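Filed under: Football, Lower Leagues, My Life in the Stands

February 12, 2009

I promised to write something about the cup match against Grulach, and I was postponing it for two weeks. The result is known to everybody who reads this blog, so I can say it quickly: Udberg lost 2-1 after extra time and we are out. I was angry for the whole bus ride home and then I slept, and in the morning I was less angry.

When I moved here I did not plan to follow a small club. At home I watched only big teams on television, and I thought that a match with 933 people could not be interesting. A colleague gave me a ticket for the match with Brullovstead in my first spring, in May, and it rained all the time, and the goalkeeper of Brullovstead kicked the ball into the back of his own defender and it went in. I have come to almost every home match after that day.

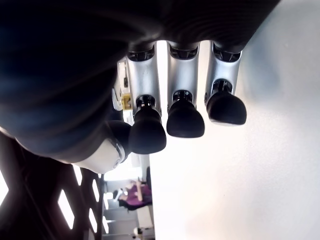 Against Grulach we started with Sison on the left, where he does not like to play. He is a right-footed player, and each time he gets the ball there he must stop and turn, and the defender has enough time to come back. In the first half this happened so often that the man behind me began to shout "turn!" before the ball arrived. Still we scored first. It was a corner, the ball fell down between many legs, and our captain pushed it over the line from very near. It was not a beautiful goal but I shouted until my throat was hurting.

After the break we went too deep. I do not understand why a team that is winning and playing well must suddenly stand in front of its own goal like it is afraid. Grulach did not have any special idea, they only sent long balls and waited. The equalizer came from a free kick which, in my opinion, was not a free kick. I have seen it again on the club's video and I have not changed my opinion.
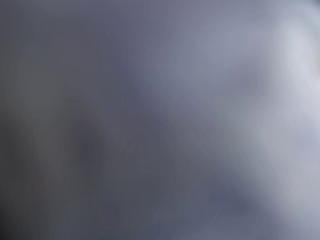
In the extra time we were tired. Our coach brought on a boy of 19 years who had never played in the first team, and he was the best one on the field for ten minutes. Then he lost one ball in the middle, everybody was too far up, and it was 2-1. He sat down on the grass at the end and two of the older players went to lift him up. I hope he plays again on the next matchday. It would be wrong to put him back with the reserves because of one pass.

Marlene Brinkmann, who has the seat beside me and has been a supporter much longer than I am, thinks the cup is only a disturbance and that we should be happy to have the weekends free for the league. I can follow the argument. We are in the lower half of the table and the squad is thin. But the attendance was 1021, which is our best number of this season, and those people did not come to see us save our strength. 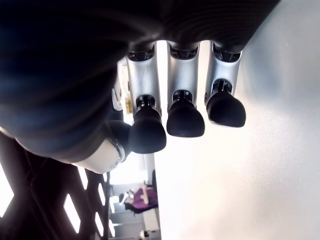 About the league I am not so worried as some others in the comments. The next three matches are against teams that are standing below us, and if Sison goes back to the right side we will make more chances. What I would really like is a second striker. Our only one runs very much and heads very well, but with the ball at his feet he needs three touches where one would be enough.

I have also received a question about the away bus. It leaves from the same parking lot as before, and you pay the driver in cash. Please bring small money, he gets in a bad mood with big bills.

Tagged: Udberg, cup, Grulach, away bus

Get new posts by email. Enter your address and confirm the link we send you. You can unsubscribe at any time.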